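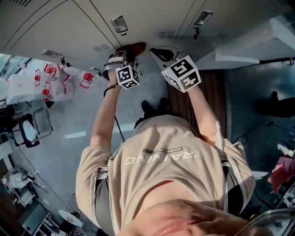 May 9, 2018

Finally got to the cabinets at Kulisdale. I'd been putting them off since October, when the order from Bosby came in and everything got shoved wherever it would fit. The long white panels mark up badly and the vents hold more dust than you'd think, so I did those first with the soft brush and then went over the metal latches with a cloth. Three stiff ones in all, spread out along the panels - a bit of oil fixed two. The bottles with the red caps stay out on the side for now. I want a proper shelf for them before they go anywhere.

Threw out 22 old labels and a box of tubing. Found the Kevska invoice I'd given up on, 56 dollars, already paid.

Knees are sore from the grey floor. Should have brought the mat. Had soup at my desk late, then wrote up the stock list until my eyes went. Still have the bottom drawers to do, and the Hyvönen parts need sorting before anyone orders more. Bus home was full. Bed early.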